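Does Scrambling the Room Help? A Student Project Report

Course project, Lernamach robotics track
Submitted 26 September 2023

Why we did this

The claim we set out to test is one you hear all the time. If you train a robot arm in simulation and keep changing the room around it – wall colors, furniture, clutter, lighting – the arm is supposed to learn what matters and ignore the rest. Our course notes state this as plain fact. The papers we read mostly back it up, but many of them change so many things at once that it is hard to say which change did the work. We had a simulator, a scene generator and one summer, so we tried to pull the pieces apart.

Setup

We used Putero for the physics and rendering and Nieto to fill each scene with objects. Nieto has no taste and no sense of scale. It will put a basketball next to a bench rail or a seat cushion and call it a room. The task was simple on paper: bring the fingers to the target object, touch it, and hold contact without knocking it away. We picked the basketball as the main target because a ball punishes a sloppy approach.

We trained 4 versions of the policy. The first saw one fixed room. The second saw new wall and floor colors, the third saw new clutter, and the fourth saw both. Each one was then tested in 200 rooms it had never seen, repeated with 5 random seeds. Training started in June and took longer than planned, mostly due to a contact setting in Putero that we had wrong for the first batch. Those runs were thrown out. 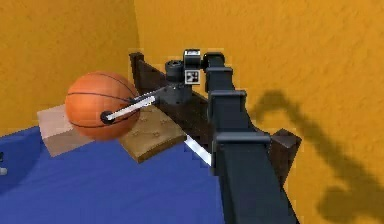
Contact was scored by the simulator, using the force at the fingertips. We don't fully trust this number. A fingertip resting on a ball and a fingertip about to shove it off its support can give nearly the same reading for a moment, and our cutoff between the two was picked by hand. When we moved the cutoff a little, the ranking of the second and third versions flipped. Any report that shows only one cutoff, including an early draft of this one, should be read with that in mind.

Results

The fixed-room policy was the worst in new rooms, as expected. The version with both kinds of change was the best. So far this agrees with the course notes.

The gap between color changes alone and clutter changes alone was smaller than the spread between seeds. We can't say one is better. We also went through the failures of the best version and found 11 where the arm reached toward some other round object. Changing the clutter was supposed to fix exactly that kind of mistake.
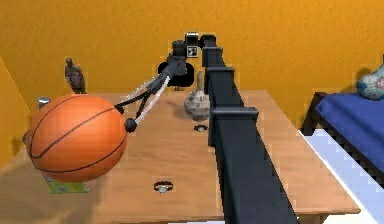

Would more training rooms have closed the gap?

Possibly, but our data can't show it. We added rooms once, late in the project, and scores moved less than they did when we changed the seed. A proper answer would need several room counts with all the seeds repeated, and we ran out of compute time on Zurklow, the shared cluster.

Limits

All of this is simulation, with one arm and mostly one target. Nothing was tried on hardware, so we make no claim about it. The rendered shadows are cleaner than real ones, and the ball's bounce was left at its default value. Our test rooms also came from the same generator as our training rooms. "Never seen" therefore means a new draw from the same box of parts – a weaker test than it sounds.

What we would change

Next time we would fix the contact cutoff before looking at any scores, and build the test rooms by hand or with a different tool. We would also drop the color-only version and spend those hours on more seeds. The scene files and the discarded first batch are in the project folder, along with the scores at each cutoff.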